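The Flower Table
What happens to a workplace when the arranging gets handed over

I went to Sunard expecting noise. I'd read about automation the way most of us have, sitting on a couch, a little nervous, picturing sparks and conveyor belts. What I got was two robot arms and a heap of artificial tulips, and a room so calm that I caught myself whispering!

Sunard makes up flower displays for places that don't want to water anything - hotel lobbies, dental offices, the odd cruise ship. The company ships 1,905 arrangements in a busy month, and until last December every stem was placed by hand. Now part of the job is moving over to a pair of arms running on software called Fiadzo, and the people who used to do all the placing are the ones teaching it.

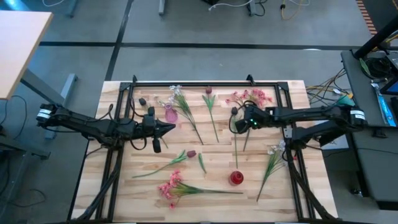 Stems are awful things to pick up, if you think about it. They're thin, they roll, they hide under each other, and the leaves catch on everything. One woman who has worked there for years told me she never once thought about how she held a tulip until she had to explain it to an engineer. "I pinch it low and turn my wrist," she said, and then she did it about four times in the air, frowning at her own hand.

Her job title used to be arranger. Now it's line lead, with a raise that she called fine and wouldn't discuss further. She sets up the table in the morning, picks which flowers go out, and decides when a result is good enough to send. She also spends more time at a screen than she'd like (her words were a bit stronger). What she misses is the talking. Six of them used to stand around a bench and gossip until lunch, and it's hard to gossip when you're each minding a station.
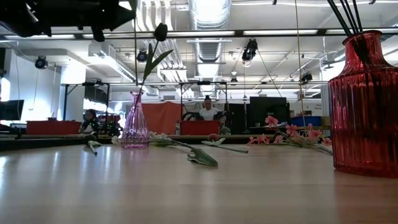

I asked about layoffs, because you have to ask. The managers say there haven't been any, and the arrangers I talked to said the same, though a couple of people left on their own and weren't replaced. The arms get the plain orders, the one-stem and three-stem vases. In a good shift they finish 200 of those. The big lobby pieces, some with 300 stems, still belong to people, and the people guard them fiercely.

There are things I liked more than I expected to. Sore thumbs are way down. The late shift is gone, and a guy in packing told me he eats supper with his kids now, which made him grin so hard I wrote it down twice. But the new hires worry me a little. You used to learn on the plain vases - that was how everybody started - and now the plain vases are taken. Sunard's answer is a training bench called Ullau, where beginners make 189 small arrangements before they touch a lobby piece. The older hands think that's too few, and they were still arguing about it when I went to find my coat.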